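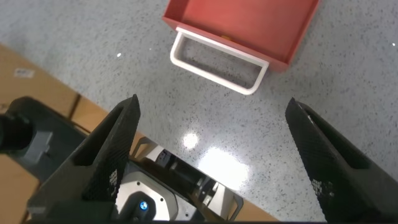 ## 抽屉救不了你的桌面

我对收纳用品一向没什么好感。年底照例有人劝我“断舍离”，顺便附上一串购物链接，我每次都想问：为了少点东西，先得多买点东西，这账是怎么算的？

珊瑚红的浅抽屉，白色的圆角拉手，搁在灰色水磨石地上，旁边是瓦楞纸箱。好看是好看，我承认。可是这么浅的抽屉能解决什么问题？它适合放你本来就找得到的东西。真正让人头疼的，是充电线、说明书、多出来的螺丝、舍不得扔的包装袋，这些东西放进去，过两个星期照样缠成一团，只不过盖在桌板底下，眼不见为净。

Grullen 的宣传册上有一句话，说“每样物品都值得拥有自己的位置”。我不太信。一枚来路不明的垫圈凭什么值得？给它安排位置，等于承认它要在你家长住。三月份我照着 Riltomari 的分格教程折腾过一回，抽屉分了 13 格，格子上贴了标签，其中一格写的是“其他”。到了夏天，“其他”满了，别的格子大半还空着。问题出在哪儿，我想不必多说。

颜色也是个骗人的地方。现在的收纳店喜欢把抽屉做成红的、粉的、薄荷绿的，理由是“让整理变得愉快”。我看愉快的主要是拆箱那一会儿。Arnaud 的一套小柜子带 5 个彩色抽屉，我邻居买回去，先为哪个颜色放在上面争了一晚上，后来里面装的是药盒和过期的优惠券。红抽屉装杂物，装的还是杂物。

反倒是纸箱，我一直觉得被低估了。它不漂亮，也没人替它写文案，但是敞开就能装，装满了你会看见，看见了心里会烦，烦到一定程度自然要动手清。抽屉一推就关上了，省掉的正是这点烦。我家现在留着两个纸箱，一个放要修的，一个放要送走的，用了大半年，比任何分隔板都管用。当然，“要修的”那箱至今没怎么见少，这我也不打算替自己辩护。

有人会说，孩子的玩具、缝纫的小零件总得有抽屉吧。这个我同意。种类固定、天天要用的小东西，浅抽屉确实顺手，拉开一眼见底，拉手做得大一点，小孩也抓得住。我反对的是先买抽屉，再满屋子找东西往里填。

Clirker 论坛上有个帖子，标题是《收纳到底要买多少才够》，下面有 4000 条回复，我翻了几页，多半在晒新买的盒子，问里面装什么的没几个。

下回再有人发链接给我，我大概会先去翻翻自己那格“其他”。

2024年12月30日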